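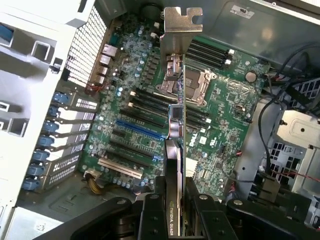
Şükran Toprak
January 16, 2019

We strip and refurbish used office computers in a rented unit in Talledby, mostly for schools and small firms, and I have been asked to work out whether any of the bench work can be handed to a machine. There are two of us on the benches full time and we get through 23 workstations on a good day. The work doesn't vary much. Side panel off, dust out, cards out, memory out, processor and cooler out if the board is going to be scrapped, then everything tested and either put back or sorted into trays. The part I most want an opinion on is cards. Take an NVIDIA Quadro in a Dell workstation, the kind with the row of blue plastic latches down the slot covers and a bright blue PCIe slot on a green board. A two-fingered gripper can hold the card on edge well enough, with the metal bracket at the far end, but as far as I can tell holding it is the easy part. Somebody still has to let go of the retention clip at the slot, open the latch at the back, and draw the card out square. Going the other way, the bracket has to drop in where it belongs and the edge of the card has to meet the slot without scraping anything on the board next to it.

My boss saw a stand at a trade show last June and came home convinced that the whole strip-down would be automatic by the time our lease is up. The stand belonged to a firm called Ridine. He has a brochure. The brochure has a nice arm on the cover and a page about palletizing boxes, and nothing in it about computers.

What I'm asking is fairly simple. Is anyone using a robot for this now, in a small shop, with mixed machines? Which steps would you give it and which would you keep? I don't mind if the answer is no. I have to write a page on it for my boss and I would like the page to have something in it besides my own guess.

In case it matters, the machines come in as mixed lots. We might see a dozen of one model and then one each of several others. Some have missing screws, some have the wrong card jammed in with a cable tie, and now and then there is a sandwich wrapper inside. We have a compressor, a decent extraction hood, good benches, three-phase power at the back wall, and no one who can program anything past a spreadsheet.

pete_at_the_depot

No. Not yet. Buy a better electric screwdriver and a second extraction hood.

Serious version: I worked at a recycler for six years and they looked at it twice. Both times the quote for the arm was fine and the quote for everything around the arm wasn't. Guarding, a fixture for each chassis, someone to set it up, someone to come back when it stopped. And it would have been doing a job that takes a trained person less time than walking to the kettle.

Vacuum robots are the same story. We have one at home. It does the middle of the floor and I do the rest.

Lill

I'll try to give you something for the page. I do integration work, mainly for packaging lines, and I have done a bit of disassembly work on the side. I don't sell arms and I have nothing to do with Ridine.

The first thing I'd tell your boss is that "strip a computer" is a lot of separate jobs, and they are nowhere near each other in difficulty. So go through them one at a time.

Moving whole machines. Pallet to bench, bench to pallet, rack to rack. This is what the brochure is about and it is a solved problem if the boxes are alike and arrive in the same place. Yours aren't quite alike but a tower is a tower. For 23 a day it won't pay. A lift table and a roller section will save your backs for a small fraction of the money.

Dust. People have done blow-out cabinets with a nozzle on a track, and you don't need an arm for it. It works well enough on the open areas and badly under heat sinks. Someone still finishes with a brush.

Screws. Automatic screwdriving is everywhere in factories, going in. Coming out is harder, as you've probably guessed. The screw might be stripped, missing, painted over, or a different head from the one beside it. With a camera and a decent driver you can find and remove the good ones. What you do about the bad ones is hand the machine to a person, and then you need to know which ones are bad, and the saving shrinks.

Memory. You would think this is easy. Push the end latches out, the module lifts, pick it up. In a clean chassis with good access I have seen it work repeatedly. Put a loop of black cable across the bank and it stops working. Cables are the thing I would underline in your report. A board is rigid and the slots are where the drawing says they are. Wires can be anywhere, they move when you touch them, and thin red ones against a dark background are a pain for cameras. Every demonstration I have been shown had the cables tied back or taken out. Ask about that when you visit anyone.

Cards. You described it properly. The grip is manageable. A plain parallel gripper with a bit of rubber on the fingers will hold a card by the shroud or by the bare edge, and the better ones will tell you if it starts to slip. What matters is the last few millimetres. Removal needs a straight pull with the clip held open, so you want either a second tool or a finger shaped to press the clip while the other part pulls. If the clip isn't fully open you can lift the slot clean off an old board, and I've done it by hand, so I don't blame the robot. Insertion needs force sensing. You come down to where the slot ought to be, feel for contact, shift a little, feel again, and push only when it has dropped in. This has been done in labs and in a few plants, and it is slow. A person does it with a wiggle and doesn't think about it.

The slot latches at the back are a nuisance of their own. They hinge or slide depending on the chassis, they were made for thumbs, and they get brittle. If you only took one brand and one model you could make a small tool for them and it would be reliable. You don't, so you can't.

Processor. Leave it alone if there are pins involved. A bent pin costs you more than the minute you saved. On boards with the frame and levers round the socket, working the lever is fine for a machine. Picking up the chip squarely with suction is also fine. Cleaning old thermal paste off it is a miserable job for anyone, and I haven't seen it done well without a person.

Sorting the parts into trays. If I had to spend money in your shop I'd spend it on this. Parts laid flat on a belt or a table, camera above, suction cup or small gripper, drop in the right tray. Modules, cards and drives all have labels that can be read. When it can't read one it leaves the part for you. Nothing gets broken, there's no force involved, and you can switch it off on a bad day and carry on by hand. A small group near me bought a sorting cell called a Pralumard second-hand and use it for hard drives and memory. They like it. It was over 2 months before it ran a full shift without someone standing next to it, and they had an electrician on staff who enjoyed that kind of thing.

For your page I would put it like this. Handling and sorting can be done now if the volume is there. Screws and memory can be done now on one model in a clean condition. Cards can be done slowly with the right sensing. Anything with loose cables across it should stay with the two people you have. On mixed lots at your volume I'd keep all of the strip-down on the bench.

If your boss still wants to see something, pack up one of your ordinary towers, not a nice one, and take it to Ridine. Leave the cables as they are. Ask them to remove the graphics card and put it back, several times running, and then turn the tower a bit on the table and ask again. You will learn more from that than from the brochure.

Şükran Toprak

Thank you, Lill, this is far more than I expected. I asked my boss about taking a tower over and he has agreed. I'll pick one with a full set of cables and a long card.

One thing I should have said is that we lose more time on finding and labelling parts than on pulling them. I timed myself this morning. The card was out before I had found a clean bag to put it in, and then I had to go looking for the marker. So the sorting idea may suit us better than what I asked about. Does the sorting cell need the parts laid out one by one, or can they be tipped on in a heap?

Lill

One by one, or at least not touching. A heap of memory modules is possible with a good camera but they hook on each other, and I wouldn't tip graphics cards in a heap under any circumstances. Brackets scratch things. Have whoever pulls the part put it straight down on the belt with the label up. It takes no longer than putting it in a bag.

Before you buy anything, try a label printer and a barcode scanner on each bench for a few weeks. You may find it gets you most of the way, and you'll want the scanner data anyway if you go for a cell later.

gumleaf_repairs

Agree with most of this but I'd push back a little on screws. We're a laptop shop, so it's different, but our bottom covers are all the same few models because we have a contract with one school board. We built a jig with a driver on a slide, no robot at all, and it takes the covers off fine. Whoever is on the bench pulls the lever and sweeps up the screws. It has paid for itself.

So if one of your lots is ever big enough, think about a jig before an arm. A jig doesn't need a programmer. Ours was made by my brother-in-law out of an old drill press and the only thing that has gone wrong with it is the spring.

Also, for the blue latches, the brittle ones open with less snapping if the chassis has been inside overnight. Ours come out of an unheated container in winter and we used to break a lot of them before we started bringing the next day's lot in the evening before.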